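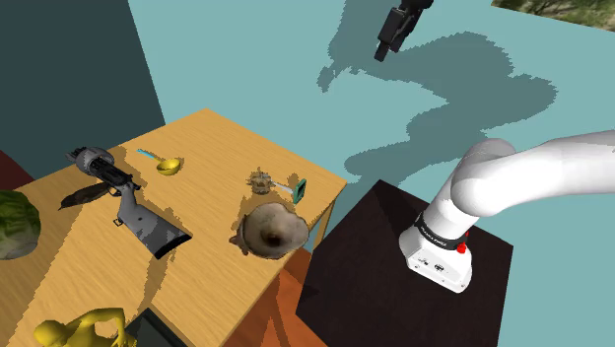 Ticket 2712 - Label printer drops off the network
Opened by: Shanti Kashyap, Plillotlow front office
Assigned to: Yen-ting Tam
Status: Pending user check

Shanti: The Postent label printer goes offline every morning. Jobs sit in the queue until I power it off and on. Started in October when we moved desks.

9:12 - Pinged the printer, no reply. The Humov print server is up and other printers on it are fine.

9:22 - Printer panel shows an address ending in 27. The server port is set to one ending in 22. Changed the port to match and the test label printed.

9:40 - Address is coming from DHCP, so it will change again. Added a reservation on the router and restarted the printer. Same address came back.

10:05 - 12 old jobs in the queue, all duplicates. Deleted them with Shanti's OK.

Shanti: Printed the Yang order labels, all came out. Margins are a bit off on the left - was that you?

Yen-ting: No, driver had gone back to default stock size. Set it back. Please print one first thing tomorrow and reply here. Leaving this open until then.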